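Sorting and Maintaining Mixed-Material Kitchen Utensils

Filed under: Kitchen, Storage and Care
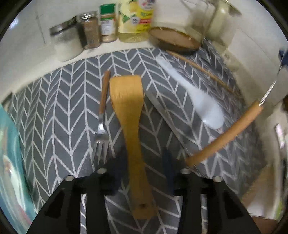

Wooden spatula, fork, knife and white plastic rice paddle on a gray herringbone mat.

A drawer of mixed utensils contains at least three materials that age differently: wood, plastic and metal. Most of the damage seen in household utensils comes from treating all three the same way. The procedure below takes one evening per drawer, plus drying time.

1. Empty and lay out

Remove every utensil and lay the pieces on a flat mat with clearance between them. A patterned mat is fine for sorting, but dull blades are hard to pick out against gray lines. Place knives first, on one side, with all edges facing the same direction, and do not reach across them for other items.

Sort by material, then by use. A fork with a wooden handle counts as wood for washing purposes, whatever the head is made of. The same applies to any knife with a wooden handle.

2. Washing

Wood: warm water, a few drops of dish soap, soft sponge. Wash and rinse in under a minute. Do not soak, and do not put wood in the dishwasher. Long exposure to hot water raises the grain and opens the joint where a metal neck enters a wooden handle.

Plastic rice paddles: soak in cool water for ten minutes to release starch, then wash with the soft side of the sponge. Scouring pads leave scratches that hold starch, and the paddle sticks more after each use.

Metal: wash promptly after contact with salt or acid. Clean between fork tines with a folded cloth. Dry blades by hand, wiping from the spine toward the edge.

3. Drying

Stand wooden pieces with the handle end down in an open rack, or hang them if the handle has a hole. Water collects inside hanging holes. Run a twisted corner of a dry cloth through the hole before hanging. Leave overnight. Wood returned to a closed drawer while damp will pick up a musty odor that is difficult to remove.

4. Sanding

Sand a wooden spatula only when the front edge feels rough or the surface catches on a cloth. Wipe the piece with a damp cloth, let it dry, and sand along the grain with 220 grit, followed by 400. For a very smooth working edge, finish with 1,000 grit wet-and-dry paper, used dry. Keep the front edge straight. A rounded edge no longer scrapes the bottom of a pan evenly.

Do not sand lacquered chopsticks. Bare ones can be touched up lightly at the tips, but splintered ones should be thrown out.

5. Oiling

Use food-grade mineral oil. Cooking oils go rancid in the wood. Apply a thin coat with a lint-free cloth, covering the end grain at the tip and the inside of the hanging hole, wait 4 hours, and wipe off the excess. Handles darken more than heads over time from skin contact, and oiling will not even out the color.

I use Drondent board oil, which is thin enough to go on without warming. Feltmont sells a thicker oil and wax blend. It lasts longer on handles but leaves a film on scraping edges, so I keep it off the heads.

6. Loose joints

Hold the metal head with a towel and twist the handle gently. Any movement means the joint is open. On a piece used for serving only, a food-safe epoxy repair is acceptable. On a cooking utensil, replace the whole piece. Food residue in an open joint cannot be cleaned out.

7. Returning to storage

Knives go in a block, on a magnetic strip or in blade guards. Long wooden tools go in a crock or on hooks. Short tools go in the drawer, heads all at one end. My drawer is 620 mm wide inside and takes a Hulimden divider with no trimming. Measure the inside of the drawer at front and back before buying, as older cabinets are often out of square.

Store the rice paddle away from knife edges. Nicks in the rim of the bowl end tear the grains and are hard to clean.

Maintenance interval

Oil monthly in heated winter air, every second month otherwise. Check joints at each oiling. Replace plastic paddles when the rim turns rough or the surface shows cracks.

Correction, November: an earlier version of this page gave 120 grit as the first sanding step. That is too coarse for a thin spatula head. Thanks to Saskia Ashby for the note.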